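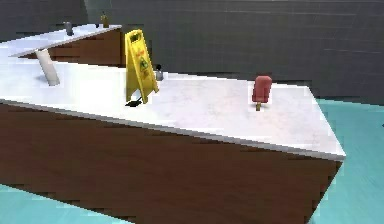 # About Grimshaw Cleaning School

We started in the back half of a former shoe store in Wuststead, with two mop buckets, a borrowed floor buffer and a class of four. Gholamreza Shahbazi had spent most of his working life cleaning hospitals and hotels, and he was tired of watching new people get handed a set of keys and a cart on their first night and told to figure it out. So he wrote up what he knew on yellow legal pads, talked his old shift partner Theano Karagiannis into teaching the evening group, and put a card in the window of the bakery next door. (The bakery is still there, and we still send students over for the sesame rolls at break.)

That was 18 years ago. Since then 1,440 people have finished our basic course, and a good many of them have come back for the floor care certificate or the supervisor class, or just to say hello and tell us where they're working now, which we love!

## What we teach

The basic course runs six weeks, mornings or evenings, and covers the work as it's really done in offices, schools, clinics and hotels. You'll learn how to read a product label and how to measure a dilution, how to clean a restroom in an order that makes sense, how to lift without hurting your back, and how to leave a note for the day staff that they'll be glad to get. Theano spends an entire evening on microfiber. Students groan when they see it on the schedule and then talk about it for the rest of the course.

Stone, tile and wood get a week of their own. An acid cleaner that's perfectly fine on one surface can leave a dull spot on marble that takes hours to polish out, and we would much prefer that you learn it on our sample slabs than on a customer's lobby.

## Who we are

Gholamreza still teaches the first day of every course and still uses the legal pads. Theano runs evenings. Hala Farah joined us from the Trukow hotel laundry and now leads the hospitality classes, including the one on guest rooms that always fills up first. Marwa Bouazza handles job placement and knows practically every facilities manager in the county by first name. If you call the office, you'll most likely get Carleen Cosgrove, who took the basic course herself when she was between jobs and somehow never left.

## Cost and help with cost

The basic course is $500, with books and gloves included. If you're out of work or sent by one of our partner employers, you pay $300, and you can split either amount into monthly payments. Please ask. Carleen has the forms in English, Spanish and Arabic, and she'll go through them with you over coffee if you'd like company while you fill them out.

## Come and see us

We're on the ground floor of the Dresix Building in Wuststead, through the side door by the bike racks. The office is open from 9 a.m. until the evening class lets out, and you're welcome to sit in on a class before you sign up. We close for two weeks in December and start a new group right after.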